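# Student robot project: the gripper misses the ball in the basket, but cubes are OK

**Dariusz Krawczyk**
Robotics club, second year

Hello everybody. I am in a student team of two persons and we prepare a small sorting task for the club competition in January. The task is simple to say: the arm must bring a green ball and two cubes, red and blue, to the basket, and later take them out again when the judge asks for it.

We programmed it in Lumden, which our club uses for all the arms. The cubes are fine when they are on the table. The problem is the ball when it is already inside the basket. The fingers come down, they close, and very often they close on nothing, or they stop too high because the software believes that the rim is the object.

What we tried until now:

- We made the approach slower, from 200 to the lowest value that Lumden accepts. No change.
- We changed the approach so the gripper goes straight down and does not come from the side. It touches the rim less, but the ball still rolls away.

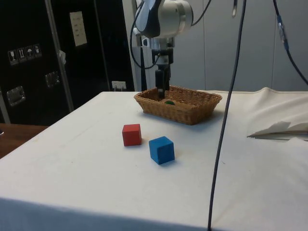 - We did the calibration again, with the cubes as reference points. The position over the table is good after this.

My teammate thinks that the basket itself is the problem and we should ask for a plastic tray. I would prefer to keep the basket, as the rules say "a container with walls" and we have already 900 recorded attempts with it. Has somebody solved a similar thing? Please write also if my explanation is not clear.

## Replies

**Chidubem Mohammed**

Hello Dariusz, I had nearly the same trouble in my school project, also with a round object and a woven basket. I will write what I would check, in the order I would do it.

First, separate the two problems. "Stops too high" is a perception problem and "closes on nothing" is a grasp problem. If you repair both in the same evening you will not know which change helped. Save one start position and always return to it before you test. For example, the ball in the basket at the left part, the red cube farther back and the blue one nearer to you:

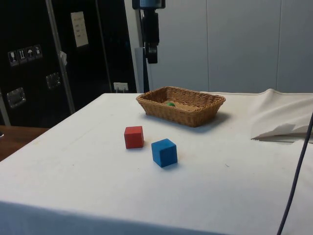
For the stopping too high, look at which depth value your program takes for the object. In our code we took the nearest point in a region, and in a basket the nearest point is often the rim. We changed it to the median of only the green pixels and the height became correct. If Lumden gives you a color mask, use it before the depth and not after.

For the rolling, check where the fingers close. They should meet below the middle of the ball or exactly at the middle. If they meet above the middle, they push the ball down and it escapes to the side. We were 2 millimeters too high and this was enough to lose it. Measure from the floor of the basket, not from the table. Also turn the gripper so that the fingers open along the long side of the basket, then you have more space before a finger touches the wall.

One more thing is to test the ball alone on the flat table, with the same program and only the height changed. Put it near the cubes but leave space for the fingers, or you will push the red cube also.

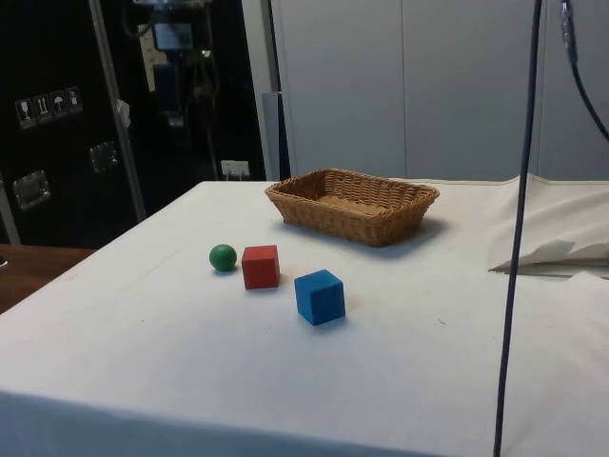 If it can take the ball from the cloth ten times without a miss, your grasp is good and the remaining error comes from the basket. If it misses also on the cloth, do not touch the basket code yet. And do not throw away the recorded attempts. You can filter those where the height was wrong and keep the others.

**Skullilent**

just get the tray. or put tape on the fingers, worked for us

**Dariusz Krawczyk**

Thank you both. Chidubem, you were right about the rim, our program also took the nearest point. I changed it to the green pixels and now the arm goes down to the correct height. The closing point I did not measure yet, my teammate has the ruler and he comes after 5 pm. I will try the tape too, but I must ask first if the rules permit it. I will write again when we have the numbers for the ball on the cloth.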